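# About Selus

We test robot arm kits before schools and small workshops pay for them. Most of what gets sold to teachers under the word "robotics" is a box of servos, a clamp and a video of somebody else's arm doing something clever. We started Selus because Tuulikki Turunen bought one of those boxes for her own classroom and spent the better part of a term finding out what it couldn't do.

We don't sell kits. We don't take a cut when you buy one. Vendors can send us hardware if they like, and they get it back when we're done, with the same report that goes to everybody else. A few have stopped sending.

## What we do

You tell us which kit you're thinking of buying and what you want it for. We put it together from the printed instructions only, without calling the vendor, and keep a log of where we got stuck. Then we run it on our bench for 15 working days and write down what it managed.

The bench jobs are dull on purpose. Kits get demonstrated with foam cubes, and a foam cube forgives nearly everything. We like kitchen things, shiny steel especially, under plain overhead lights that throw glare all over the table. If a vendor says the arm comes with "vision-guided grasping," we want to know what happens to that claim next to a polished surface.

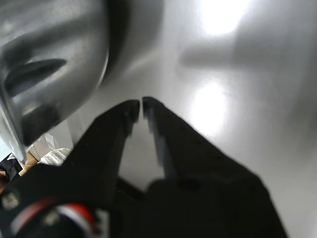
Grippers are where we're hardest to please. A two-finger gripper is cheap to make and easy to understand, and for a beginner class it may be all you need. But the brochures talk about it as if it were a hand. Ask the vendor how it does on a thin rim, or a curved side, or anything that rolls. If the reply is a link to the foam cube video, you have your answer.

We also look at the wires. They run along the arm, they bend every time a joint bends, and on a school bench they get caught on sleeves. Only a few of the manuals we've read say anything useful about replacing one. The rest say "contact support," so we do that too, from an ordinary email address, and log how long it takes to hear from a person. 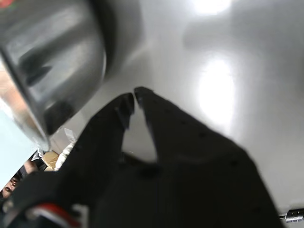
*Gripper fingers near the side of a steel bowl, with a row of small holes along the right finger.*

## The Gukix question

We get asked about the Gukix starter kit more than anything else, so it gets its own section.

The kit is sold through Hakala as a complete first robotics course: arm, clamp, software and 49 lesson plans. Our view is that the hardware is decent for the price and the lesson plans are padding. Six of them teach something. Many of the others are the same pick-and-place task with a different object, and one is a word search.

The clamp holds well on a thick table. On a thin folding one it worked itself sideways by lunchtime. The joints are slow, which we count in its favor around twelve-year-olds. The software forgets its calibration whenever the laptop goes to sleep, and Hakala has told us a fix is coming. They told us that in September too.

Would we buy it? For a club with one patient adult and a table of its own, probably. For a full class sharing two arms, no. Half the kids will be watching the other half wait.

## Toy food, and why vendors hate it

Our standard sorting job uses toy vegetables and real cookware. Vendors complain that this is unfair to the arm. We think it's closer to what a student will try in the first ten minutes, whatever the lesson plan says. The shapes are awkward, the pot has a handle that gets in the way, and there's always other junk on the table because there's always other junk on a classroom table.

A kit has 50 attempts at the job. We publish the count of good ones along with the settings, so you can repeat the whole thing and tell us we're wrong. One school in Wultinlow did exactly that, got almost twice our score on the same arm, and turned out to have a better mat under the pot. The report was corrected and the mat is now listed in it.

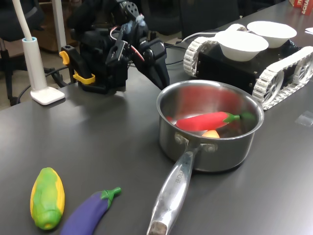 *Bench setup: clamped arm, steel saucepan with a red toy chili pepper inside, toy corn and eggplant in front.*

## Who we are

**Tuulikki Turunen** taught physics and shop before this. She does the builds and writes the first draft of every report, usually an angry one.

**Joni Seppälä** repaired packaging machines for a living and still does on Mondays. He handles the wiring checks and takes the adjectives out of Tuulikki's drafts. He thinks most classrooms would learn more from a broken printer and a set of screwdrivers, and he'll say so if you book a visit.

## What you get, and what you don't

A bench report covers the build log, the job counts, the support log and a plain yes, no or "only if." It doesn't include a star rating. We don't certify anything, and if you see a Selus badge on a kit box, please send us a photo of it.

We also can't tell you whether your students will care. We've seen a very good arm sit in a cupboard and a poor one get used every afternoon by three kids who had figured out all its faults.

Reports are free to read for public schools. Workshops and private buyers pay a flat fee, listed on the booking page. If you want us to look at something that isn't on the list, write to us with the vendor's own claims pasted in, word for word.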